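Home Notebook Seed list Methods Contact
2 min read

April, germ room, entry 14

Coriander again. Lot from Palport this time, the Fosberg seed is finished. Want to know if splitting the husks matters or if we've been wasting mornings on it.

Setup: 900 fruits total, half rubbed between two boards till they split, half left whole. Overnight soak for both. Started 7:40, trays in by 9. Mix is the usual fine stuff, covered 10 mm deep, dark lid on. Watered from underneath only -- last round the top watering floated half of them up and I had to poke them back with a pencil.

Split ones are messy to handle. Some of the halves are clearly crushed, threw out what I could see. Should weigh the rejects next time, didnt.

Anise in the far tray, same depth, not part of this. Don't mix up the labels like in the dill run.

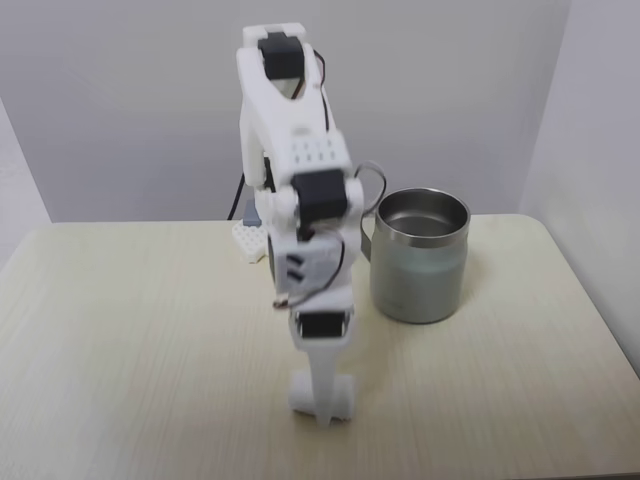 Svatopluk Hájek wrote in the margin that ten is too deep for split seed and he'd go half that, and that the whole fruits only look slow as each one sends up two shoots and we keep scoring the first. Fair. Scoring both from now on, separate columns.

Day 6: nothing in whole, a few hooks in split.
Day 9: split well ahead. Whole just starting. Smell when you lift the lid is more bedbug than curry, as usual.
Day 12: split at up to 60 percent by tray, one corner tray much worse. Mold on that one. Took the lid off it, left the rest covered.
Day 16: whole fruits catching up fast. Seedlings look sturdier to me but thats an impression, no measurements.

Remo wants the Lusemus lot run the same way for comparision. Told him after the caraway comes out, no shelf space till then. Caraway is being caraway. 35 up out of the whole tray, no pattern I can find, and the ones that are up are thin.

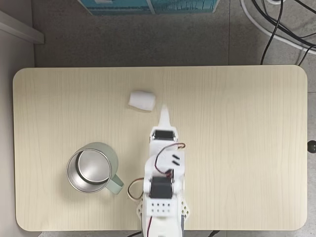
Bench, same month.

To do
- redo split at 5 mm, Svatopluk's depth
- ask Gashaw what year the Palport lot was harvested, bag doesn't say
- new lids, two are cracked
- thin the day 16 trays before they tangle, keep the roots whole if possible, coriander sulks when moved
- Remo Eberhard to check my counts on the corner tray, I did those late and the tally sheet has a coffee ring over one row

Keep splitting for now. If the shallow run comes out the same as whole by day 20, drop it and just sow earlier.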